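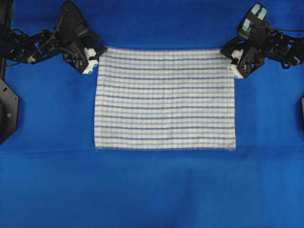 Fatell Help Desk
Ticket: Walk list stops at 624 doors after sync
Account: Dalside Voter Outreach
Product: Fatell Canvass, with Drultard list export
Status: Resolved
Priority: High
Opened by: Jailson Bezerra
Assigned to: Godfrey Mwakyusa

Jailson Bezerra, Tuesday, 8:12 am

Hi team! First off, we love the new door screen. Our walkers got the hang of it in one evening and the language preference flag is a huge help on the east side of town, where we've never had a good way to match Portuguese speakers with the right doors.

Now the trouble. I built a list in Drultard for the city council runoff: 2000 households, all in Ormsby, all people who voted in November and haven't sent back a mail ballot. Drultard says the export is complete. When I pull it into Canvass I get 624 doors and a green check mark. No error, no warning, just a happy green check mark and most of Ormsby missing.

What I've tried so far:
Logged out and back in on two tablets and my own phone
Deleted the list and pulled it again (624 again)
Turned off the "hide already contacted" filter
Opened the export file on my laptop, where all 2000 rows are present

We have people going out Saturday morning, so I'd really like this sorted by then.

Godfrey Mwakyusa, Tuesday, 9:40 am

Good morning Jailson, and thank you for such a complete write-up! Opening the export on the laptop was a great move and saves us a whole round of questions.

Two things I'd like to look at. Could you send me the sync log from one tablet (Settings, Help, Send Log)? And could you tell me the last street you see when you sort the list by walk order?

Jailson Bezerra, Tuesday, 10:25 am

Log sent from tablet B. Last street is Carver, odd side, and after that it just ends. Carver is in the third precinct on my list. I have 9 precincts in total, so everything from the fourth one on is gone.

One more oddity. My phone stopped on the same door as the tablets, and it was on the office wi-fi while they were on cell data.

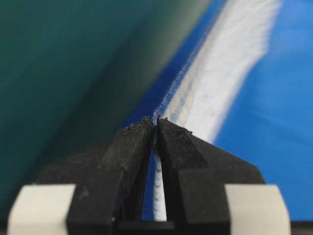 Close-up: a frayed blue fabric edge.

Godfrey Mwakyusa, Tuesday, 11:58 am

Got the log, and it's a good one! The phone detail helped too, since a slow connection would have cut each device off at a different spot.

The list is prepared on our server before any device asks for it. During that step we match every household against your turf map, and the job is allowed to run for 90 seconds. Yours hit the limit. It should have stopped with an error, but it saved what it had finished and marked the list as ready. All three devices then downloaded the same short list.

So there are two problems, one being the time limit and the other being that green check mark. I've filed the second one as a bug with our developers and tied it to this ticket.

Could you check whether "match by full address" is turned on for the Ormsby map? It's under Turf, Map Options.

Jailson Bezerra, Tuesday, 12:10 pm

It's on. I turned it on for the primary because of the two apartment buildings on Fifth, where unit numbers kept getting merged. Do I lose that if I switch it off?

Godfrey Mwakyusa, Tuesday, 12:31 pm

You would, so please leave it on. It does make the matching much slower, but there's a way around that. Try this:

1. In Drultard, open your saved search and choose Split By, Precinct.
2. Export. You should get one file per precinct.
3. In Canvass, delete the short list.
4. Import the files one at a time, and wait for "Ready" on each before starting the next.
5. Under Lists, select all of them and choose Group. Name the group whatever you like.

Your walkers will see a single group and can be assigned doors from any part of it. Notes and contact results flow back to Drultard the same way they do now.
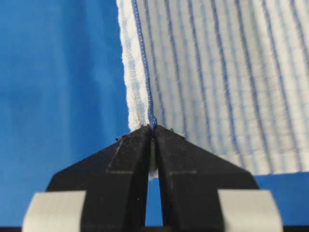

One caution on step 4. If you start two imports together they share the same clock, and you could end up with a short list again. The slowest should be whichever precinct has your apartment buildings.

Jailson Bezerra, Tuesday, 2:47 pm

IT WORKED! All 9 files in, group total says 2000, and Fifth Street has its unit numbers. I spot-checked doors in every precinct against the laptop file and they all match. I'm so pleased - I was already pricing paper and clipboards.

Quick follow-up: if somebody requests a mail ballot late and I need to refresh the list Friday night, do I have to redo all of it?

Godfrey Mwakyusa, Tuesday, 3:05 pm

Wonderful news! No, just re-export the precinct that changed and choose Replace when you import it. The group stays as it is and walkers keep their assignments. Have them sync once before they leave the office.

I'm marking this resolved. The bug report stays open on our side, and you'll get an email when the fix goes out. Have a great Saturday out there!

Jailson Bezerra, Tuesday, 3:09 pm

Perfect, thanks Godfrey. Please add me to the testers if you need a big messy list to try the fix on.

Ticket closed by Godfrey Mwakyusa
Tags: import, walk list, turf map, timeout, Drultard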